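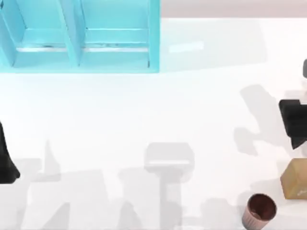 3.2 Storage layout and retrieval time

21 April 2019
Breltholm Storage Study Group

Figure 3. Rendered view of a two-compartment shelf unit on a white tabletop.

Household storage has mostly been studied in terms of volume. Floor plans list closet and cabinet space, and occupants are asked whether they have enough of it. Volume alone is a weak predictor of how long a person takes to find a given item. In the Urnia survey, homes with the largest storage volume per occupant also reported the longest searches, and the relation held after floor area was taken into account.

We therefore treat division as a separate variable. A compartment is defined as any space bounded on at least two sides by a fixed panel, such as the space on either side of the divider in Figure 3. Loose boxes, trays and bags were left out of the definition, as their position changed between visits in almost 20 percent of the homes. Doors were recorded but were not treated as panels.

Each home was visited once in October and once in the following spring. At each visit, one adult was asked to fetch 5 items from a fixed list: scissors, a spare light bulb, adhesive tape, a sewing needle and the most recent utility bill. Time was taken from the end of the request to the moment the item was placed on a table. Searches longer than 1000 seconds were stopped and entered at that limit. Items the household did not own were dropped from the analysis - the sewing needle was the most common case.

Retrieval time fell as the number of compartments per cabinet rose from one to three. Beyond three, the effect was small and differed in sign between the Serra and Nandunik samples. Serra homes tended to assign one type of item to each compartment, while Nandunik homes grouped items by the person who used them. Under the second arrangement, extra compartments helped the owner of the items but slowed other adults in the home.

The utility bill did not follow this pattern. Its retrieval time was unrelated to any layout measure and depended mainly on whether the household paid by mail. It is reported separately in Section 3.4 and is excluded from the pooled estimates below.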